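4.2 Plates, racks and the order of clearing

The most delightful finding of our study concerns the humble dish rack. We had expected people to differ most in how they stored food, yet in the 12 households we visited it was the path of a plate, from meal to rack, that varied most from one kitchen to the next. Some people cleared everything before racking a single dish. Others racked the empty plates first and let the one still holding food wait until last – a habit Hayashi named "late plating" in her field notes, and the term stuck.

Late plating matters because of what it does to the counter. Small racks with slots fill quickly, and a plate with food on it needs flat space nearby. In kitchens with a toaster oven on the same surface, an open door takes up even more of that space. We coded 108 clearing episodes, and the ones we enjoyed most were those where all three shared one tabletop (Figure 3).

Color turned out to be a wonderful aid here. Families with plates in several colors could tell us at once whose plate went where, and two of them always racked in the same color order. Onishi and Shimada coded each episode separately, then met on a Saturday to settle the cases where they disagreed.

Figure 3. Two plates in a wooden rack and a corn cob on a third, with the toaster oven door open.

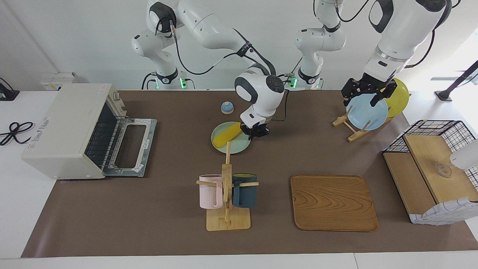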